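Speaker notes – Moisture in timber floors over concrete
Session 2, Lasosora training hall, 24 Jul 2018

Slide 1. Introduce the topic. Most floor failures we get called to look at are moisture failures. The finish gets blamed first, then the adhesive, and the slab comes last.

Slide 2. Where the water comes from. A new slab holds far more water than it needs to cure. Drying is slow and one-sided when there is a membrane underneath. Thickness matters more than people expect. Do not quote a drying time without the room conditions next to it.

Slide 3. Test methods. Surface meter for mapping only. Sleeve in a drilled hole for the decision. Let the sleeve settle before reading. Mention the Pristel job – 58 holes, two wet corners, both missed by the surface meter.

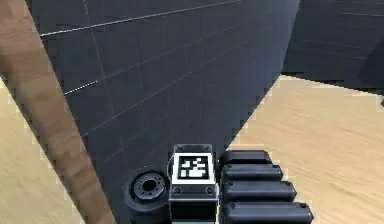
Pejman Vahidi

Slide 4. Acclimation. Boards go in the room they will be laid in, with the heating running as it will in use. Stack with spacers. Measure the boards as well as the air.

Slide 5. Expansion gaps. Leave them at door frames and columns too. Question from the February session: can caulk fill the gap? Only a flexible one, and never at full depth.

Slide 6. Records. Write down the reading, the depth, the date and the meter used. Pass the Agarwal form around and take questions. Stop here if time is short; slide 7 is references.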